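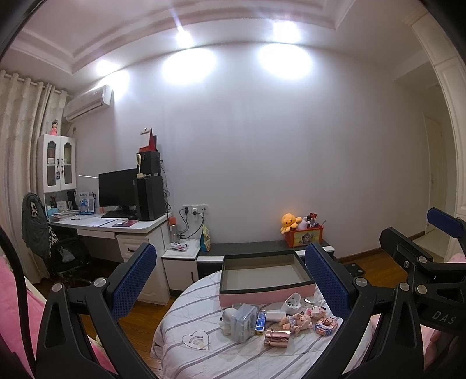 Figure 1. Open box with a black rim and gray interior on a striped white comforter.

9/9/23 | Emthorpe Urban Trees Papers

3.2 Site and treatment of stumps

The study plots lie in two residential districts of Emthorpe, Vikosow and Flaltitz, where street maples were taken down in March after storm damage. We selected 100 stumps from the city removal list. Stumps within 4 feet of a gas or water line were left out, as were those already ground below grade by the contractor.

Each stump was cut level and assigned to one of four treatments: grinding to a depth of 12 inches, grinding to the soil surface only, covering with wood chips, or no treatment. Every group held 25 stumps. Assignment was random within each district, so that the heavier clay in Flaltitz would not fall mostly on one group.

Grinding was done with the same machine throughout. The operator recorded the time per stump, the number of passes and any stop caused by stones or buried wire. Chips were left in the hole and raked flat, as is normal practice for residential work in both districts.
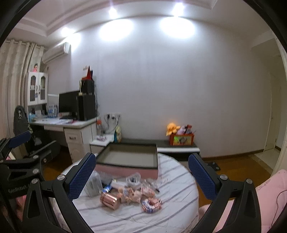
Sprouting was checked at each visit by walking a circle around the stump and marking any shoot that came from the root collar or from a surface root. Shoots were clipped after marking, which means that later counts show new growth only. We did not dig for roots. Settling of the soil was measured with a straight board laid across the hole and a ruler at the center.

Homeowners were asked to leave the plots alone, but several in Vikosow had put down topsoil and seed before the second visit. These plots were kept in the sprouting data and dropped from the settling data. The Salian soil map was used to assign a drainage class to each plot, and we did not test drainage in the field.

3 shares | 0 comments
© Emthorpe Urban Trees Papers | Contact | Back to top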